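3. Collecting Demonstrations by Hand

3.1 Why we chose packing

When we began this work, we spent a good while arguing over which task to teach first. We wanted something that a person does without thinking, that asks for two arms, and that goes wrong in interesting ways. Behrouz Ahmadpour suggested packing snack packets into a cardboard box, and after one afternoon of trying it ourselves we agreed with him. A packet is light and slippery, it changes shape when you squeeze it, and it never lands quite the same way twice. The box has its own troubles. It is light enough to slide if a gripper brushes the rim, and the opening is small enough that a careless drop leaves a packet hanging over the side.

People handle all of this with their fingertips and a great deal of habit. Our question in this section is how much of that habit can be carried over to a robot when the person showing the task is moving a pair of leader arms from a chair, with no sense of touch coming back at all.

3.2 The operators and their training

Two operators gave all of the demonstrations reported in this paper. Yasaman Shokri had used leader arms in an earlier project and was comfortable with them from the start. Kianoush Akbari had never used them, and we were glad of that, as we wanted to know how a newcomer would get on. Both practiced on the Bresby station, which is the name we gave to our two-arm table, until they told us they felt ready. We did not set a test for this. Looking back, we would do so now, and we come back to the point in Section 6.

The leader arms are smaller than the arms on the table and have the same joints in the same order, so that bending an elbow on the leader bends the matching elbow on the follower. A trigger under the index finger closes the gripper. There is a short delay between the two, and both operators said they stopped noticing it after the first session, although Kianoush added that he noticed it all over again whenever he was tired.

3.3 What counts as one demonstration

Each demonstration starts with the box near the middle of the table, its top open, and the packets laid out on the white surface. We changed the layout between runs by shuffling the packets and turning the box to a new angle. The operator then packs with whichever arm seems more natural. We gave no rule about this, and we are happy that we did not, for the choice of arm turned out to be one of the more telling things in the data.

A packet within easy reach of both arms was nearly always taken by the one that could come down on it from above without passing over the box. The other arm was left hovering with its fingers open, ready for the next packet. Yasaman did this from her first day. Kianoush at first parked his idle arm well away from everything, and only later began to let it wait close to the work, as she did. See Figure 3. 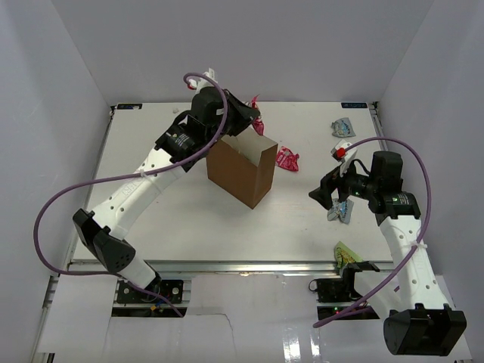 Figure 3. Two-arm packing under remote control. The left arm holds a red packet over the open box while the right gripper is empty.

The approach to the box deserves a few words of its own. Both operators learned to hold a packet near one end and let the rest hang, so that the loose part goes into the opening first and the fingers can stay above the rim. A packet held across its middle folds around the gripper and tends to catch on the cardboard on the way down. We had not told anyone to hold the packets this way – it simply came out of practice – and a policy trained on these recordings picks up the same grip without any extra encouragement from us.

3.4 How much we collected

We kept 96 demonstrations for training and set 12 aside for checking. A further 34 were thrown out. Most of these were runs in which the box was pushed so far that the operator had to stop and nudge it back, and the rest had gaps in the recorded joint positions. Azadeh Kazemi went through every run by eye before it was accepted, and we owe her a great deal, for it is slow work and easy to do badly.

We did keep the runs with small mistakes in them. If a packet slipped and was picked up again, or if a first grasp closed on nothing and the operator tried a second time, the run stayed in. Our earlier habit had been to keep only the cleanest runs, and the robot trained on those had no idea what to do after a slip. It would carry its empty gripper to the box and open it with great confidence.

3.5 Guiding the arm directly

For comparison, we also tried showing the task by taking hold of the follower arms and moving them by hand. Many people find this the friendlier method, and for a single arm we tend to agree. The weight of the arm is mostly balanced by its motors, and you can feel through the gripper when a packet has been caught. With two arms it is another story. One person has to guide both wrists and work both grippers, leaning over the table all the while, and their own arms block the view of the overhead camera for a good part of every run. Babak Sharifi, who is the tallest of us, managed it best and still asked for a break after each box.

We therefore used hand guiding only to settle the starting pose of each arm, and recorded everything else through the leader arms. The details of how the recordings were trimmed and matched in time are given in Section 4.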